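Urnley Count Station
Ballot scanning and tallying for parish, town and club elections

Price: on application
Supplied by Dolport

We sell the Urnley because councils ask us for it, and we would sooner they read this page first. A scanner will not make a disputed election less disputed. If your candidates don't trust the returning officer, they won't trust a grey box either.

What it does is read marked papers and keep a picture of each one. The maker claims 800 papers an hour. We ran it for a morning on old papers from Warrier parish, folded the way voters fold them, and got 342 in the best hour. Flat, fresh papers go faster, but voters don't hand those in. 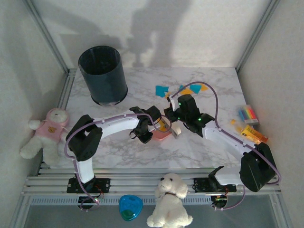 Florence Cloutier wrote to us that she had used one for a by-election in August and that the speed was the least of it: her agents wanted to know why a faint cross had been passed as good, and the machine could only show them the paper again. She ended up counting the lot by hand. We think she was right to.

The doubtful pile is where elections are argued over, and the Urnley has just one setting for it, strict or loose. Set to strict, it threw out papers any sensible person would accept. Loose, it took a coffee ring for a vote. Pick one before the poll, write it down and let the candidates see it.

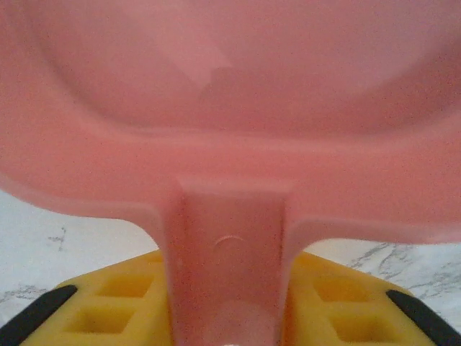
Pink, speckled finish.

In the box: scanner, mains lead, 200 blank test papers, printed handbook. The handbook is poor — ask us for our own notes.

Not in the box: the yearly licence, which the maker calls optional. Without it you can't export the results, so we don't call it that.

Also consider: the Nekov hand tally set. It costs far less, needs no licence and can be checked by anyone who can add up. For fewer than 100 papers we won't quote for the Urnley at all.

Returns: unused only. Phone line closed Sunday, including the day after your poll.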